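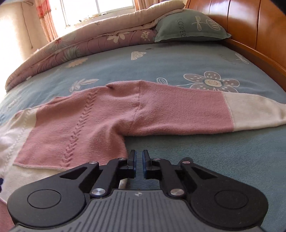
OK so I've had the Pirkel hand gripper for two weeks now and people keep asking if it's worth it. Short thread!

Laundry first, that's the thing everybody wants to see. Knits are my favorite test because they're thick and floppy at the same time. Sleeves are easy. Hems take me a couple of tries.

The squeeze feels great, way smoother than the Arance I used in March (sorry Arance). My hand still gets tired after 15 minutes though.

They say you get paid per approved clip once you hit 48. I'm at 31, so ask me later lol

Setup guide is bad. Skip it and read the Hila forum post, it has the pairing steps in the right order.

Would I buy one? At full price, no. The rental plan, sure, and you can send it back any time.

Doing dish towels next, then socks!! Send me your worst fabrics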